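What I learned from a boss who answered his own phone
29 January 2022

I have been on a bit of a leadership kick this winter, and I can't stop thinking about the years I spent at Etley, a mid-sized maker of shelf fittings that almost nobody outside the trade has heard of. I've read plenty of books on management since. Not one of them has beaten just sitting ten feet from a person who was good at it!
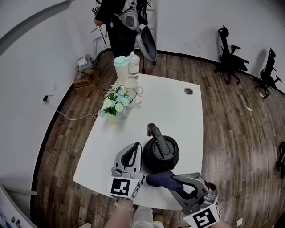
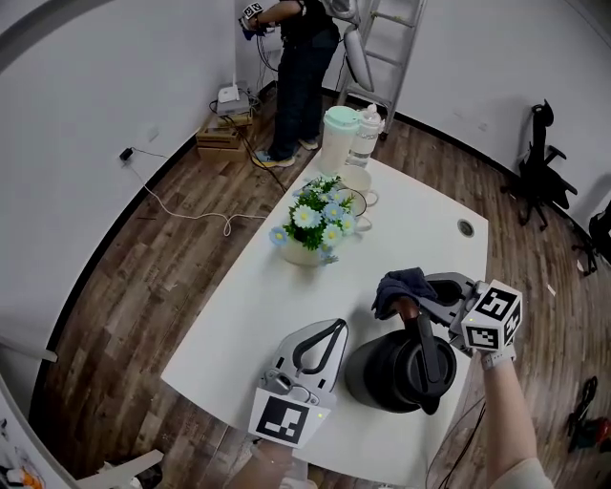
Arnout Postma wrote to me after my last post that I was making the old man sound like a saint, and that he could be stubborn as a mule about prices. Fair enough, Arnout, and I'll get to the prices. You were in the room for the Zerex talks and I was only hearing it through the wall.

So, the phone. When I started, Etley had 37 people and one main number, and if it rang more than three times the founder picked it up himself. He did the same when we had 300 people and a proper front desk. Customers would call to complain about a late pallet and find themselves talking to the owner, who would write the order number on his hand (always his hand, never paper) and walk it down to shipping. I loved that. New managers hated it for a month or so and then most of them started doing it too.

The other thing was how fast he decided. His Monday list, as we called it even though it moved all over the week, had room for 5 items. If you brought a sixth you had to talk somebody into dropping theirs. I once traded away a new label printer to get my warehouse hours discussed, and I still think I got the better end of that deal.

Now the prices. In May of my second year, Zerex offered to take 600 cases a month if we came down to what Timmermans was charging. Everybody in sales wanted it. He said no in one meeting, and kept saying no when they came back twice. Arnout thinks that cost us a year of growth and he may be right. What I remember is that he came around to every department afterward and told us why, with the real numbers, and let people argue with him. The guy from packing argued for half an hour! Nobody got in trouble for it.

When I moved on to Zarnar I had a team of my own for the first time, and I tried to copy everything at once, which was a mess. The short list worked right away. Answering the phone worked once I stopped interrupting other people's calls to do it. Explaining the unpopular decisions out loud took me much longer, and I still get a dry mouth every time.

Next time I want to write about hiring, where he and I disagreed on pretty much everything.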